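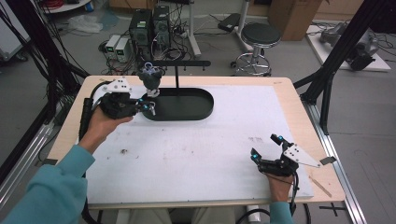
How many demonstrations do we need before the first training run?
3,000 accepted ones, per the plan agreed in October. Rejected takes don't count, however fond of them the operator may be.

Arkollow project, data collection meeting
Minutes, 2 Dec 2020
Present: collection team, training team, one person from Madari by phone, intermittently

1. Previous minutes
Accepted. The action to rename the folder "new_final_new" was carried over again.

2. Where we are
The raw total stands at 3,812 takes with the hand-held grippers. Review has reached the halfway mark, 1,906, and was asked to go faster. Review asked for another reviewer. Both requests were noted.

3. Rejected takes
Of those reviewed, 69 have been thrown out. Most were bad starts, where the operator was already moving when recording began. Several contain a long pause in mid-air, during which the operator was apparently thinking. Training would prefer that the model not learn this.

Agreed: hold both grippers still at the start, then go. If a take goes wrong, stop and mark it. Do not rescue it with a flourish.

4. Two-handed takes
Training reported that one hand does nearly all the work in the older sessions and the other keeps it company. Operators said the task sheet tells them to do exactly that. The task sheet was consulted, and it does. Testevska will rewrite the sheet.

5. Variation
Madari wants object positions changed between takes. Operators believe they already do this. Training showed a plot suggesting they have favorite spots. A printed list of positions will be used from the next session.

6. Labels
Ghasemi's label tool still accepts "ok", "OK" and "okay" as separate outcomes. A fix was promised in October and was promised again.

Actions
Collection: print position list.
Testevska: new task sheet.
Ghasemi: one spelling of OK.
Review: continue.
All: rename the folder.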